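The slow return of the village repair shop
January 18, 2023

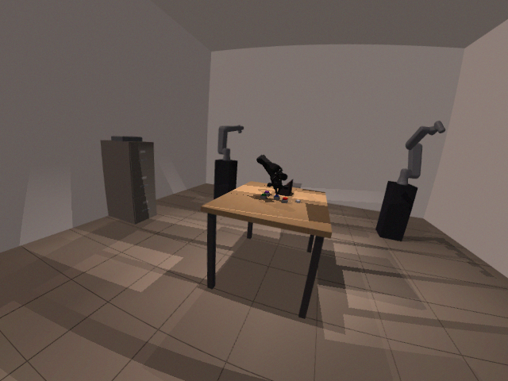

Alistair Paterson opened his furniture repair shop in Bedholm eight years ago, in a building that has stood on the main street since 1795. He had expected to spend his time on antiques. Most of what comes through the door is ordinary household furniture, and tables make up the largest share of it. The usual job is a plain wooden one with a light, grainy top and four thin black legs, the sort found in flats and spare rooms all over the country. Tables like that were once thrown out as soon as they wobbled. Now people ask what it would cost to put them right.

The answer is often less than they fear. Paterson charges £8 to look a piece over, and takes that off the bill if the work goes ahead. A loose leg can be fixed the same afternoon. Stains take longer. Water marks will often lift with gentle heat and wax, but a dark patch that has gone deep into the wood may need sanding, and he warns customers that the colour might not match afterwards.

"People say sorry when they bring things in," he says. "They think I'll laugh at it. I just want to know which bit moves."

Last year the shop took in 379 pieces. Chairs came second to tables, then drawers that stick. He turned away anything with live woodworm and sent most upholstery to a firm in Stimelow, where there is room for the big sewing machines.

Stimelow has its own repair trade, though it works differently. Three makers share a former dairy and split the rent. One of them restores clocks and will not touch anything made after the war. The waiting list for the other two runs well into February.

Not every job is worth doing. Paterson recently priced a sideboard at £1530, mainly for new veneer, and told the owner to keep it as it was. She did - it now holds paint tins in her garage.

He would like to take on a trainee, but the back room is full of timber and the lease comes up for renewal next year.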